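Valbona Janevski
Thread, 1/14
Measuring small volumes of liquid, for people who assume the number printed on the vessel is the volume. Most of this comes from rewriting the bench notes at Corncombe in September.

2/
Two kinds of marking cover most calibrated glassware. TC means "to contain": filled to the line, the vessel holds the stated volume. TD means "to deliver": that is the volume that leaves when you pour or drain it. The difference is the film that stays on the wall.

3/
A volumetric flask is normally TC. A transfer pipette is normally TD. If you fill a TC flask to the line and pour it into a beaker, the beaker gets less than the stated volume. The flask is fine. The procedure is wrong.

4/
Beakers and conical flasks have graduations too. Treat them as labels. They help you pick a vessel of suitable size and they should not appear in a calculation.

5/
Plain test tubes, dishes and drinking cups have no calibration at all. They hold liquid. Whatever goes into them should be measured before it gets there.
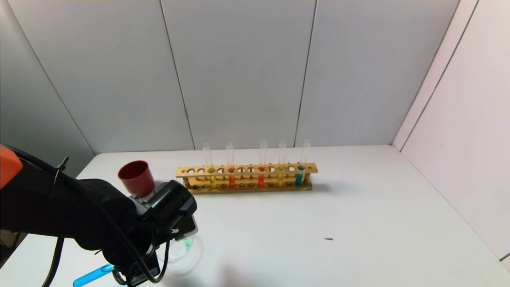
Tube, dish, cup. Uncalibrated containers.

6/
Reading the level. Water in glass curves up at the wall, so you read the bottom of the curve. Eye level with the line. Looking down from above makes the reading too high, looking up from below makes it too low.

7/
A dark card held behind the column, just under the meniscus, sharpens the lower edge. Sowmya Ramasamy pointed out that our old notes had the card above the meniscus. They had said so through several revisions and I had signed one of them.

8/
Narrow beats wide. For the same error in height, the error in volume scales with the cross-section, so doubling the inside diameter makes it four times larger. This is why the neck of a volumetric flask is thin and why a wide cylinder is a poor choice for a small amount.

9/
Temperature. Calibrated glass is usually marked 20 °C. Water expands more than glass does, so on a warm afternoon a flask filled to the line holds slightly less mass than it would at the marked temperature. For rinse solutions, ignore it. For standards, write the temperature down.

10/
Checking by weight is the cheapest test available. Tare a dry vessel, deliver the water, weigh it, divide by the density at the water temperature. Repeat until you trust the spread. One weighing tells you very little.

11/
We did this for every 200 mL flask in the Georgiou cabinet. Two were outside the tolerance printed on them. Both had been through a hot drying oven, which I can't prove is the cause. They now carry tape and are used for storage.

12/
Drain times matter for TD pipettes. Hold it vertical, tip against the wall of the receiving vessel, let it run out by gravity, wait the stated time. Don't blow out the last drop unless the pipette is marked for blow-out.

13/
Record the vessel ID next to the volume. "286 mL" in the Pevel log means nothing to me now. I can't tell if it was poured, weighed, or read off the side of a beaker, so that run is being repeated.

14/
Micropipettes are a separate thread. The Darkgate ones are out for service and I would like to see the certificates before I write anything.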